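Coralie Ngata
07/02/2022

Thread on the Skerkalel planner, which people keep sending me as proof that laundry is solved. I've been running it on our two-arm setup and I have doubts.

The headline number is 82 percent on "pick up the basket." Fine. Go read how they score it. A run counts as a success when the planner reports success. The planner is grading its own homework.

I re-scored our logs by hand. 2502 attempts, watched on fast-forward with bad coffee. In a lot of the ones marked good, one gripper closed near the handle and the planner took "near" for "got it."

Motor current would tell you the difference. It's right there on the bus. The planner never reads it.
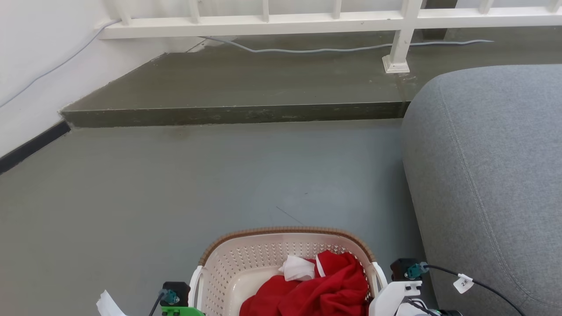 Second complaint, perception. The segmenter (Tanguy, default weights) is happy with a basket as long as it can see the whole rim. Pile clothes up one side and the mask for the basket starts eating the mask for the clothes. Then the handle pose drifts and the arm goes where the mask says.

You can patch that by cropping tight on each handle and fitting the pose there. I did. It took 18 lines and it helped more than the last two model updates – make of that what you will.

Third, and this one bugs me most: the two arms are planned one after the other. Left gets a path, then right gets whatever is left over. For a rigid thing held at both ends that's asking for trouble. Any timing slip between the sides turns into a twist on the basket.

Someone from Nuline told me the joint planner is "coming in September." It was coming last September too.

To be fair, the tooling is decent. Replay works, the logs have sane timestamps, and I can step through a failed grasp without writing my own viewer. I've used far worse. Clernholm's viewer still crashes if you resize the window.

But please stop quoting the 82. Ask what the check was, who ran it, and whether anything outside the planner agreed.

I'll post the re-scored table once I've fixed the column names. If you've run the sequential planner on anything with two handles, send me your logs – especially the ugly ones.

Also no, I haven't tried it with a bigger model. Every reply asks. A bigger model won't read the motor current either if you don't plug it in.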